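I figured teaching a robot to lay out surgical tools would be mostly typing. Wrong! At Skimel, Qiuyue Ren put the controls in my hands, pointed me at the table and told me to go slow. 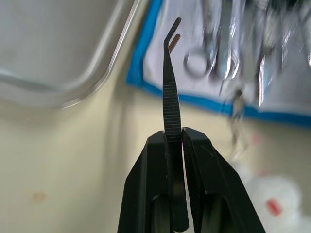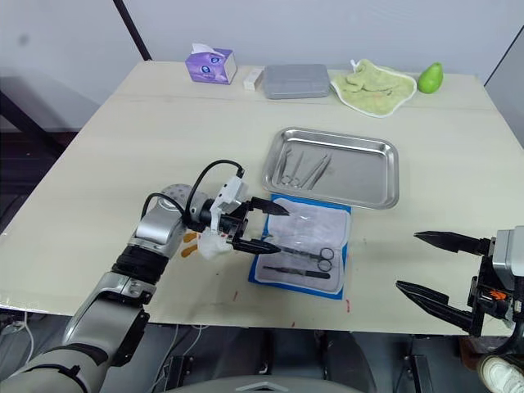

Top: black forceps held between the gripper's fingers. Bottom: both arms at the table, with the tray and the blue pack.

My first go took 12 tries (I kept closing the fingers too early). Every run gets recorded, good or clumsy, and Ren wants 2000 of them before the arms try it solo. My favourites are the clumsy ones.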